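From: Nazanin Farahani
To: Drurby home repairs list
Subject: Re: Box for the shed sockets

Hello Issa, and hello everyone,

Issa Nasrallah wrote in November:
> I'm putting 2 sockets in the shed and can't decide between an
> ordinary back box and one of those bigger enclosures with a
> see-through lid. Is the lid worth the extra, or does it just get
> in the way while you're working?

I meant to answer you ages ago, and then the kitchen ceiling came down and everything else went out of my head (it's all plastered now, thank you to those who asked!). I'm very fond of the clear lids myself. You can look in on things without unscrewing anything, and in a shed full of spiders that counts for a lot.
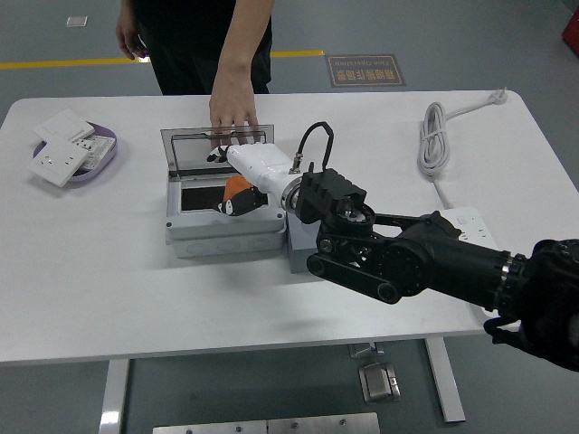 Junction box with the lid up, socket plates on the lilac tray to the left.

What I'd say is get the hinged sort if you can. A loose lid always ends up under the bench, or under my foot, and I've cracked one that way. Do all your laying out on a table first, with the plates and the socket module together on a tray, and have a good look at the knockouts before you decide which way up the box is going. I once opened the wrong one and had to send off to Dratent for a blanking plug, and the postage cost more than the plug did!

Valtteri Ikonen did the final connections and testing on mine, and I'd leave that part to an electrician again. If you want to borrow my hole cutters, they're in the blue tin and you're very welcome to them, any time after 4.

Warmest wishes to you both,
Nazanin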